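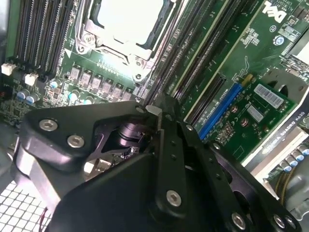 A desktop motherboard is the main printed circuit board of a personal computer. It carries the processor socket, memory slots, power regulation parts and expansion slots. On the green Dell board, long black memory slots stand to the left of the processor, and a row of square chokes runs just below the socket frame. Chokes smooth the current fed to the processor.

Search this encyclopedia Go

Fixtures

Bench work on small parts often uses a fixture plate, a flat board with holders fixed to its face. An upright plate takes up less bench depth than one laid flat. The Molter pattern, listed by Skistari, is sold in 16 layouts. Slots may be narrow or framed, and box-shaped holders with an open front are also used.
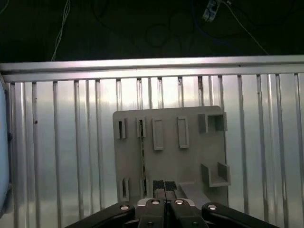
Access to the case

A tower is normally serviced lying on its side with the side panel removed. Expansion cards, drive bays and power cables can then be reached from above. The power supply should be unplugged before any card is pulled.
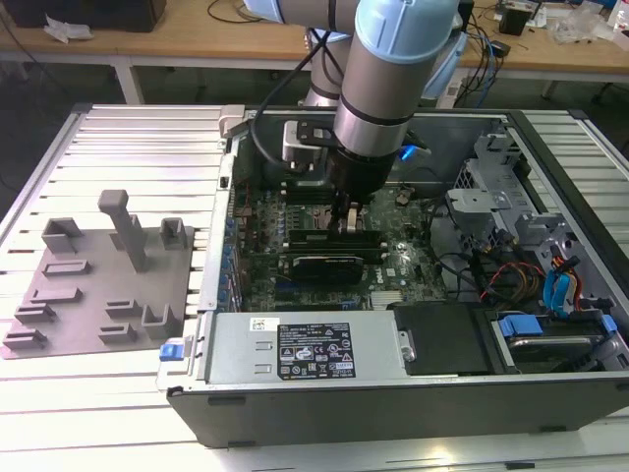 Open Dell tower on a slatted worktable, with the power supply along the near side.

Last updated: December 31, 2022

Comments

dawber400: Could use a section on socket levers.

Cloltlow: Is the Molter plate still sold? My catalog is from September.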